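絵の具とランプの置き場所を決める

2025年8月5日

作業台の上を片づけた。残したのは丸いランプと、絵の具のトレー、数本の絵の具と筆くらい。

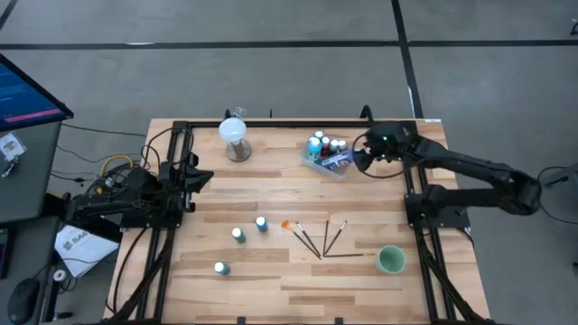 コメント欄で、Azimiさんから、絵の具は立てておくより寝かせたほうが分離しにくいのではないかと書いてもらった。以前は自分も寝かせて引き出しに入れていたが、キャップの締め方が甘いものが一本あって、底に敷いた紙ごと捨てることになった。それ以来立てている。使う前に振れば、今のところ困っていない。

絵の具はアクリルで、トレーに出しているのは5本。水色、赤、緑のキャップのもの、白いキャップのものが二本。残りは棚の箱に入れてある。前は持っている色を全部台に出していたが、使うのはだいたい決まった色で、あとは埃をかぶっていた。6月に一度全部出して、固まっていたものを処分した。捨てたのは5本で、そのうち三本は似たような茶色だった。同じ色を忘れて買い足していたらしい。棚の箱には、色の名前を書いた紙を貼った。

トレーは透明なプラスチックのもので、Sodleyという雑貨屋で400円だった。最初は木の箱にするつもりで店に行ったが、汚れたときに洗えるほうがいいと思い直した。木の箱は以前使っていて、こぼれた絵の具が隅に残って取れなくなった。透明だと横からも色が見えるので、奥の瓶を一本ずつ持ち上げて確かめなくて済む。縁があるので、まとめて動かすときも楽だ。

ランプは白い丸いガラス風の笠に、短い金属の筒の台がついたもの。Imierの店じまいのときに買った。手元を照らすには弱い。細かいところを塗るときは天井の明かりもつける。それでも出しておくのは、夕方に片づけをするとき、天井の明かりをつけるほどでもない時間があるからだ。背が低いので、台の奥に置いても邪魔にならない。

置き場所は何度か変えた。最初は左の手前に置いたが、筆を洗う水入れとぶつかりそうになる。右の手前は腕が当たる。結局、奥の真ん中あたりにランプ、その右にトレーという並びになった。右利きなので、絵の具は右にあるほうが取りやすい。手前が広く空くので、紙を広げても端が台から落ちない。

台の天板は明るい色の木で、細い板を並べた縞がある。厚みは38ミリ。Cliddenの木材売り場で天板だけ買った。絵の具がつくと目立つので、塗るときは新聞紙を敷く。乾いてしまったアクリルは、濡らした布を少し置いてから、へらで起こすようにすると取れることが多い。強くこすると木の表面が毛羽立つ。一度やってしまい、そこだけ紙やすりをかけて油を塗り直した。近くで見ると少し色が違う。

筆のことも書いておく。筆は台には置かず、洗ったら布の上に寝かせて乾かし、乾いてから缶に立てている。濡れたまま立てると根元に水がたまり、毛が開きやすい。細い筆を二本だめにしてから、そうするようになった。缶は棚の下の段。

次に片づけるのは紙の引き出し。描きかけのものと白い紙が混ざっていて、出すたびに角が折れる。仕切りになる厚紙を探しているが、ちょうどいい大きさのものがまだない。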